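Cullard Tabletop Household Objects Collection
Data card and README

Maintained by: Brenthorpe Object Studies Unit
Contacts: Yichen Du (collection), Ginevra Farina (documentation and access)
Last revised: Thu 18 October

Summary

The Cullard collection documents small household objects and toy foods arranged on a white tabletop. It contains 3,126 still images covering 184 distinct arrangements. The collection supports work on naming, grouping and locating everyday kitchen items, with particular attention to items placed inside or next to containers.

Contents of the release

The images folder holds the stills, grouped by arrangement number. The file arrangements.csv lists the objects present in each arrangement. The file objects.csv gives one row for each catalogued object, with its preferred name, permitted alternative names, color and category. The catalog currently holds 118 objects.

Object categories

Toy foods: fruits, vegetables and packaged goods such as condiment bottles. Toy foods are recorded under the name of the food they represent, and the field is_toy is set to yes.

Containers: bowls, trays, cups and similar open vessels. A container keeps this category whether it is upright, on its side or holding another item.

Other items: pieces that do not belong to either group, or that could not be identified with confidence. The name field may read "unknown" for these entries.

Arrangements

Objects were drawn from the catalog by list and set out by hand. Staff were instructed to vary spacing and orientation and to leave some items close to the table edge. Arrangements are deliberately informal – the collection is not intended to represent a correctly set table. A typical arrangement includes several containers, at least one of which holds a toy food.

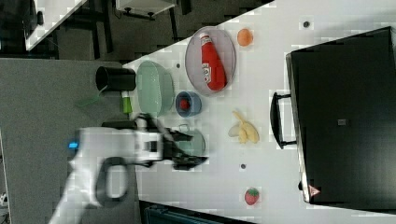 Mixed arrangement with a ketchup bottle in a clear oval tray, a small red item in a blue bowl, and a bunch of toy bananas on the table.

Annotation

Each arrangement was annotated by two members of staff working separately. Annotators recorded the name of each object, its color and its relation to any container, using the terms "in," "next to" and "on table." An item extending past the table edge is marked "overhang" in the notes field. Where the two records differed, Ginevra Farina reviewed the images and entered the final value. A total of 269 entries were changed at this stage.

Color terms follow common usage. Translucent items are recorded by their apparent tint, and clear items are recorded as "clear."

Known limitations

Small round fruits are difficult to tell apart at a distance. Entries for tomato, berry, orange and apricot should be treated with caution, and users who need reliable labels are advised to merge them into broader groups.

Green items are overrepresented in the catalog. Several are translucent, and their outlines may be faint against the white surface.

Arrangements 12 and 47 were withdrawn in August following a labeling error. Their numbers have not been reused.

Access and terms

The collection is available to registered users through the Telano repository for research and teaching. Redistribution of the full image set requires written permission from the Unit. Derived tables may be shared freely, provided that the source and revision date are stated.

Corrections should be sent to Yichen Du with the arrangement number and the object name as it appears in objects.csv.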